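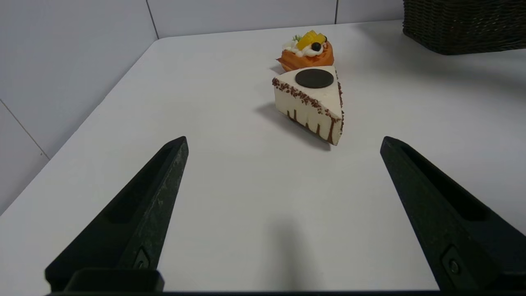
Long-running serials put more load on a household recorder than films do. *Vonusance* ran to 211 episodes, and a box that copes well with a weekend movie will fill up before the second season ends. The notes below apply to any recorder with a USB port and a series-link function.

## Recording space

- Use a separate drive for serials. Most recorders format the drive to their own file system, so copy off anything you want to keep before plugging it in.
- A 128 GB stick is enough for one season in standard definition. For high definition, use a powered external drive.
- Set the series link to "new episodes only". Without it, *Tunstall* records the afternoon repeat as well as the evening showing.
- Add nine minutes of padding at the end of each timer. Live results shows overrun more often than dramas and may need extra.
- Keep a tenth of the drive free. Several recorders stop without a warning when the remaining space drops too low.

## Picture settings for drama

Turn off motion smoothing first. It is usually listed under picture or expert settings, and on some sets it has to be switched off separately for each input. Next, lower the sharpness until the white outlines around faces disappear.

*Melau* was shot mostly at night, and viewers tend to raise the backlight to follow it. Raise the black level by one or two steps instead – the backlight setting lifts everything, including the letterbox bars. A 3000 K lamp behind the set, out of the direct line of sight, reduces eye strain in a dark room.

## Dialogue

1. Switch the audio output from surround to stereo if the set has no external speakers.
2. Turn on night mode or dynamic range compression.
3. If lips and speech do not match, adjust the audio delay in small steps. Check against a close-up of one speaker.
4. Pull the set away from the wall by a hand's width if its speakers face the rear.
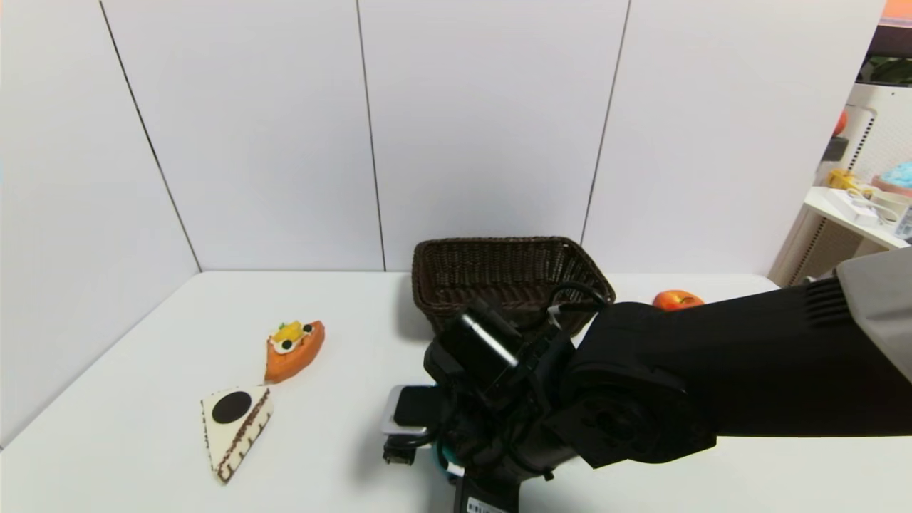 ## Labeling recordings

Name files by series, season and episode, in that order, with two digits for the season and three for the episode. *Noster* was repeated with its episodes renumbered, so add the episode title too. Mireille Hijazi's printed guide to the series lists both sets of numbers.

Delete duplicates only after playing the last minute of the copy you intend to keep.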